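Graltudbridge Residents' Forum
Board: Shared Lounge and Furnishings
Topic: Round table and wire chairs, retain or replace?

Urkach_Lettings wrote:
Members are invited to comment on the proposal to replace the round white table and the gold wire chairs in the lounge. The quotation received from Cullinane stands at 3000 pounds, delivery included. Comments close on Sunday.

drarine127 wrote:
I wish to record an objection. The furniture is sound, and fruit and tea are served there without difficulty.

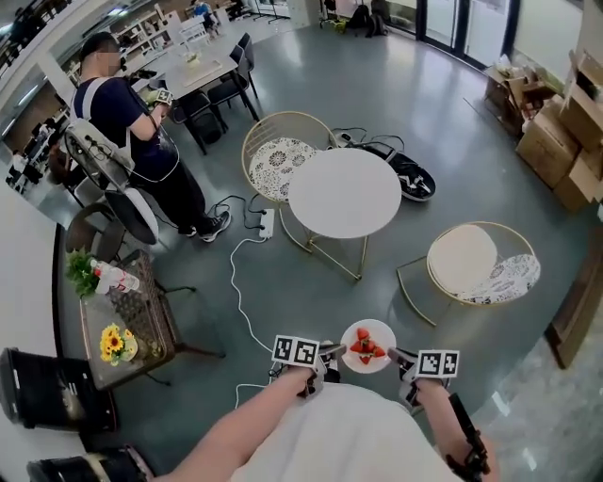 GRALTUDBRIDGE, August — Strawberries on a round white plate, sunflowers in a small vase on the glass-topped table, and the gold chairs with their floral seat cushions. I submit that the lounge requires no further expenditure.

Flat20 wrote:
I respectfully disagree. Thin metal legs are unsuited to a shared room, and pale cushions mark easily. The cables on the floor should also be tidied before any furniture is discussed.

drarine127 wrote:
The point about cables is accepted. Cushion covers may be washed or renewed at modest cost.

Urkach_Lettings wrote:
Both views are noted. A second quotation, for 2 replacement seat covers only, will be requested from Cullinane and posted to this thread.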